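工单：抓取规划在篮子和塑料袋混放的桌面上反复超时
项目：Paturon 桌面整理
模块：感知 / 抓取规划 / 腕部控制
状态：已缓解，留一个尾巴
提单和记录都是我，下面基本按时间顺序往下写，中间有走错路的地方也没删，想看结果的直接翻到“改了什么”那段。

先说现象

早上拉了主干最新的代码，跑桌面整理那套任务，粉色带孔塑料篮子加一个半透明塑料袋，目标是让夹爪去捏袋子收拢的那一截。以前成功率不算高但能跑，这回直接卡在规划阶段，日志里一片红：

[planner] candidate set received, n=400
[planner] collision filter: kept 2
[planner] ik: 0 feasible
[planner] retry 1/3
[planner] retry 2/3
[planner] retry 3/3
[task] grasp_plan TIMEOUT

四百个候选进去，碰撞过滤完剩两个，逆解一个都没有。三次重试都是同样的数字，一个都不变！这一点我后来才反应过来有多可疑，当时只觉得“啊又是塑料袋”，然后就去折腾感知了，白白浪费一个上午。

环境

控制侧是我们自己的 Gorkstead 运行时，规划器是 Tollenano，感知服务跑在 Gowda 那台机器上（机器名就叫 Gowda，别问，改不动了，配置里到处都是它）。手持夹爪采的数据和机械臂上的夹爪用的是同一份末端模型，腕部相机装在夹爪后面，两根黑色手指始终在画面里。

复现步骤

1. 启动 Gorkstead，加载 desk_tidy 配置
2. 桌面左边放篮子，右边放塑料袋，中间留一条空桌面
3. 夹爪移到观察位，左指在篮子上方
4. 下发 grasp_plan，目标类别 bag
5. 等它超时

把篮子拿走就不超时，把袋子拿走换成纸盒也不超时，两样都在就必现。我当时的判断是两样东西在点云里粘到一起了，后来证明这个判断对了一小半。

第一轮：怀疑深度

塑料袋的深度一直很烂，大家都知道，半透明的东西，褶皱上全是高光，深度图里一块有值一块没值，像被虫子啃过。篮子也不省心，底面反光，灯一照就是长长的一条白，那条白在深度图里是个坑，最深的地方能掉到桌面以下。

所以我先把深度图存下来一张一张看。袋子那块确实有洞，篮子底面确实有坑，但是和上个版本存的对照一比，洞的位置、大小都差不多。也就是说深度烂归烂，烂得很稳定，它不是这次的新问题。

顺手试了三件事，都没用，记一下免得别人再试：

把补洞的核调大，袋子的洞少了，超时照旧。
把时间滤波打开，点云好看多了，超时照旧。
把桌面以下的点全部裁掉，篮底那个坑没了，超时照旧，而且剩下的候选还是两个，连编号都一样。

第二轮：怀疑分割

接着看分割掩膜。这一步倒是看出点东西。篮子侧壁那些孔，远的那面是一排排圆孔，近的那面是密密麻麻的圆角小方孔，靠近画面下沿的地方有点虚，孔都糊成一片了。分割网络在糊掉的那块不太确定，会从篮子边上往外长出来一点，长到中间的白桌面上。袋子那头，垂下来的那团也会往外长一点。两边一长，中间那条空桌面就变窄了。

我心想，抓到了！空间被吃掉了，夹爪下不去，当然没有可行解。

于是我手工画了一张掩膜，把篮子和袋子的边描得干干净净，绕过分割直接喂给规划器。满怀希望地按了回车：

[planner] candidate set received, n=400
[planner] collision filter: kept 2
[planner] ik: 0 feasible

……好的。吃饭去了。

第三轮：终于看规划器

下午 Eifion Parri 上线，我把日志贴给他，他只回了一句：“你换了掩膜，过滤结果怎么会一个都不变？”

对啊。掩膜变了，障碍物点云就变了，碰撞过滤的结果多少该动一动。一个都不动，说明规划器根本没在用我新给的障碍物，或者说过滤的主要原因跟障碍物没关系。

Tollenano 有个很少有人开的调试开关，collision_verbose，打开以后每个被丢掉的候选会写明是哪一对几何体撞了。打开它，日志瞬间刷屏，我截一小段：

[coll] cand 017: finger_left <-> octree (cluster 1)
[coll] cand 018: finger_left <-> octree (cluster 1)
[coll] cand 019: finger_right <-> octree (cluster 1)
[coll] cand 020: finger_left <-> octree (cluster 1)
[coll] cand 021: finger_left <-> octree (cluster 1)

全是手指和同一个簇相撞。把 cluster 1 单独拎出来在可视化里一看，我差点把水喷到键盘上：这个簇就是夹爪自己。两根手指的点被当成障碍物写进了八叉树，静静地悬在观察位那里，夹爪一动就跟“自己的影子”撞上。

自身过滤（self filter）本来就是干这个的，把属于机器人本体的点从点云里抠掉。它在日志里写着 enabled，也确实在跑，每帧也确实抠掉了一些点，只是没抠干净。

为什么没抠干净

这里有两件事叠在一起，单独哪件都不至于出问题，所以之前没暴露。

第一件，末端模型换过。三月份夹爪手指的模型更新了一次，新的手指是粗粗的方块，带斜面，旧模型是窄一些的。运行时加载的是新模型，自身过滤读的却是另一个路径下的缓存，缓存里还是旧手指。旧手指套在新手指上，外圈那一层点全漏出来了。

第二件，这回合进主干的改动里，有一条把自身过滤的膨胀量从原来的值改小了，提交说明写的是“减少误删近处物体”，出发点很好，夹小东西的时候确实容易把目标一起删掉。膨胀量大的时候，旧模型胖一圈正好盖住新手指，一直没事。膨胀量一小，就盖不住了。

那为什么拿走篮子就好了？我在这上面又卡了一阵。答案在聚类那步。漏出来的手指点本来是两小片，簇的点数不够会被当噪声扔掉。左指悬在篮子上方，篮底反光那块的深度又乱跳，乱跳的点飘起来，刚好把左指漏出来的那片和篮子连上，点数一下子够了，整个簇就转正成了障碍物。右指那边同理，靠着塑料袋的右下边，袋子的飞点帮了它一把。两头再经过中间那些长出来的边界点一搭，就成了一个大簇。所以我一开始说“粘到一起了”，只说对了一小半，粘是粘了，没想到夹爪也粘在里头。

手工掩膜没用也解释得通了：八叉树吃的是自身过滤之后的原始点云，掩膜只用来标目标类别，不参与障碍物生成。这个我应该记得的，接口文档里写着呢，是我自己写的文档（捂脸）。

改了什么

1. 自身过滤的模型路径改成跟运行时读同一份，缓存启动时校验哈希，对不上就重建。
2. 膨胀量按连杆分开配。手指用稍大的值，腕部和相机支架维持新值。
3. 聚类之前加一步，凡是落在夹爪包围体附近并且深度方差大的点先丢掉，不让它们当桥。
4. Tollenano 那边加了一条警告：观察位静止时如果任何连杆已经和八叉树相交，直接报错退出，不再闷头重试三次。

第四条是我最想要的。静止不动就已经撞着了，再怎么规划也是白搭，这种情况早该喊出来。

改完以后

同样的摆法再跑：

[selffilter] model hash ok
[planner] candidate set received, n=400
[planner] collision filter: kept 92
[planner] ik: 19 feasible
[task] grasp_plan OK

从两个变成 92 个，有可行逆解的 19 个。规划不超时了，轨迹也能出。篮子往中间推一点、袋子转个方向，都又跑过几遍，过滤后的数量会跟着变，这才像个正常的样子。

尾巴

规划好了，抓取位姿排序还有点怪。打分网络特别喜欢袋子上有颜色的地方，透出来偏黄的那块、还有粘在袋子上的一丁点红白色的碎屑，都能拿高分。桌面上有个小红点，在篮子和袋子之间的空桌面上，它也给过分！我怀疑是训练数据里目标大多颜色鲜艳，网络学偷懒了。这个跟超时没关系，我另开了单，不在这里修。

还有袋子右上角印的黑字，露出来的是 HT，文字边缘对比度高，法向估计在那附近会抖一下。目前看影响不大，先记着。

几条跟帖，一起贴过来

Eifion Parri：
膨胀量那条是我合的，抱歉。当时只在夹小零件的场景测过，没有篮子也没有袋子。我补一个回归用例，就用你这个摆法。

我：
没事没事，光是你那条也不会炸，旧缓存才是老账。用例里记得左指一定要停在篮子上方，停在空桌面上方复现不了，我试过。

Eifion Parri：
收到。另外你第三条改动里，“附近”是多近？我怕夹爪快碰到袋子的时候把袋子的点也丢光。

我：
好问题，目前只在观察位生效，进入接近阶段就关掉。接近阶段的障碍物用的是观察位冻结的那份八叉树，不再更新。这么做对刚性物体没问题，对塑料袋嘛……风一吹它就挪了，严格说不对，但是以前也是这么跑的，我不想在这张单子里把接近阶段一起改了。

Eifion Parri：
同意，分开弄。那八叉树冻结的时刻你打个时间戳进日志吧，不然回放的时候对不上帧。

我：
加了，字段叫 octree_frozen_at，和关节状态用同一个时钟。顺便发现回放工具默认拿的是接收时间，不是采集时间，差出来的那点延迟在观察位看不出来，夹爪一动就明显了。回放工具我也改了一个参数，默认用采集时间，老的数据包没有这个字段会退回去用接收时间，并且打一行提示。

Eifion Parri：
哈希校验那条在 Gowda 上启动会慢一点，你那边呢？

我：
也慢一点，首次重建缓存的时候要等一会儿，后面就直接读了。要是嫌慢可以在部署脚本里预先建好，命令是 build_selffilter_cache，参数跟启动配置一样，别漏了末端型号，漏了它会默默用默认手指，然后你就会回到这张单子的开头。

给以后遇到类似情况的人

重试几次数字完全一样，先别碰感知。打开 collision_verbose，看是谁和谁撞。如果一边是 finger 另一边是 octree，把那个簇单独显示出来，再看看自身过滤用的模型和运行时是不是同一份。我要是早上就这么做，午饭能吃得安心点。

另外，自身过滤写 enabled 只表示它在跑，不表示它用的模型是对的。现在启动日志里会多打一行模型哈希，贴日志的时候麻烦把这一行也带上。

待办

回归用例：Eifion Parri 在写，合进去以后我来跑一遍
部署脚本预建缓存：我
打分网络偏爱鲜艳颜色：另一张单子
接近阶段的八叉树更新：先讨论，还没开单
接口文档里把“掩膜不参与障碍物生成”加粗：我，今天下班前

附件：腕部视角 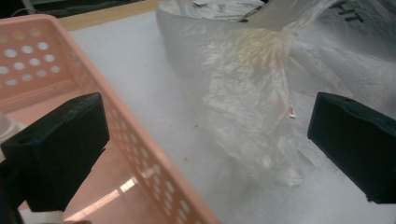 观察位布局：左指在粉色篮子上方，右指挨着塑料袋右下边，中间是空桌面。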